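Section 4: Washing and drying the cover

The Brollitz mattress topper has two parts: the foam core and the fabric cover. The cover can go in a washing machine. The core can't. Section 5 deals with spot cleaning the core.

Read the whole section before you start. Set aside most of a day for the job, as the cover must be fully dry before it goes back on.

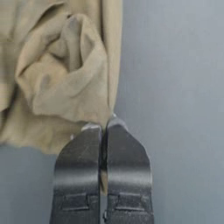
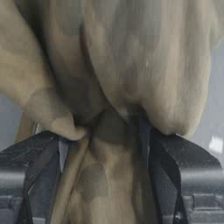 Beige fabric, bunched and folded.

4.1 What you need

A washing machine with a drum large enough for the cover to move freely. The twin and full covers fit most home machines. The queen and king covers need a large-capacity machine or one at a laundromat.

Mild liquid detergent. Powder can stay behind in the seams.

A clothesline, a drying rack with wide bars, or a tumble dryer with a low heat setting.

A clean sheet or blanket to lay under the core while the cover is off.

4.2 Removing the cover

1. Strip the bed down to the topper.

2. Find the zipper pull. It is at the foot end, on the same side as the care label, tucked into a small fabric pocket. If the pocket is empty, run a hand along the zipper until you come to the pull.

3. Open the zipper all the way around three sides. Don't stop partway and try to drag the core out through the gap.

4. Fold the top panel back toward the head end.

5. With one hand flat under the core and the other on top, lift the foot end and slide the bottom panel out. On queen and king sizes, have a second person take the other corner.

6. Lay the core flat on the clean sheet. Keep it out of direct sun and away from radiators.

CAUTION: Don't pull the core by its corners or edges. The foam tears easily, and torn foam is not covered under the Yorath warranty.

Note: A new core may have a faint smell for the first few weeks. You can leave it uncovered in an aired room while the cover is being washed.

4.3 Treating stains before the wash

Skip this step if the cover has no marks on it.

1. Dab the stain with cold water and a white cloth. Work from the outside of the stain to the middle.

2. Put a small amount of liquid detergent on the damp area and leave it for 5 minutes.

3. Dab again with cold water. Don't scrub. Scrubbing raises the surface of the fabric and leaves a rough patch that won't come out.

Enzyme stain removers can be used on the top panel. Keep them off the elastic corner straps. Chlorine bleach must not be used anywhere on the cover.

4.4 Washing

1. Close the zipper completely and tuck the pull back into its pocket. An open zipper can catch on the drum.

2. Turn any corner straps inward.

3. Place the cover in the drum loosely. Don't roll it or pack it down.

4. Wash on a gentle cycle in cold water, with nothing else in the machine.

5. Choose the lowest spin speed. If water still drips from the cover at the end, run a second spin at the same speed.

6. Take the cover out as soon as the machine stops. Creases set if it sits in the drum.

If the machine stops with an unbalanced load message, open the door once the water has drained, spread the cover around the drum by hand, and start the spin again. This happens most often with front loaders.

Don't use fabric softener. It coats the fibers and makes the cover slower to dry.

4.5 Drying

On a line or rack: Hang the cover over two lines, or over several bars of a rack, so that air can pass between the panels. Open the zipper first. Turn the cover once the upper side feels dry.

In a dryer: Use low heat only. Stop the machine every so often, shake the cover out, and put it back. Higher settings will shrink the top panel, and the zipper may no longer close.

Check the seams and corners before you decide that the cover is dry. They hold water longer than the panels do. In a damp room, or in a cool month such as May in some areas, line drying may run into the next morning.

WARNING: Don't put the cover back on while any part of it is damp. Trapped moisture can cause mold in the foam.

4.6 Putting the cover back on

1. Lay the open cover on the bed with the bottom panel down. The bottom panel has the grip dots.

2. Place the core on the bottom panel with the ridged side up.

3. Push each corner of the core fully into the matching corner of the cover. Start at the head end.

4. Fold the top panel over and smooth it from the middle outward.

5. Close the zipper slowly, pressing the foam down ahead of the pull. If it catches, back up a little and clear the fabric.

6. Hook the corner straps under the mattress.

4.7 How often to wash

Wash the cover every 3 months in normal use, and sooner after a spill. The cover is made to last for 70 gentle washes. Replacement covers are sold under the Skesmont name and fit all Brollitz cores of the same size. Check the size code on the care label before you order.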